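Workbench notes: the Inda hand grippers

Work on the Inda pair continued through November at the shared workshop in Ruverton. The purpose of this entry is to record the present state of the build for members who follow it and may wish to make their own set.

Housings

Both housings were printed in grey at the workshop. The first version weighed too much for long use, and the walls were made thinner in the second. Each gripper now takes 36 screws, all of one length, supplied by Allovberg. The parts list is kept under drawing number 3813.

Soft items

Rigid objects gave little trouble in earlier trials. Knitted cloth is harder — the fingers may close on a single loop and pull it out of shape. The present round of work is therefore given to knitwear, handled on a wooden table on the upper level, beside the railing. The dark inner pads on the fingers are to be kept free of lint, and the marker cube should be checked for movement before each session.

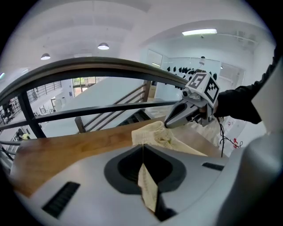

Next steps

The target is 1000 recorded grasps, of which 128 have been accepted to date. The D'Amico cable clips will be tried next. A revised parts list will follow when the clips have been fitted to both units.

Contact | © Inda Workbench Notes | Back to top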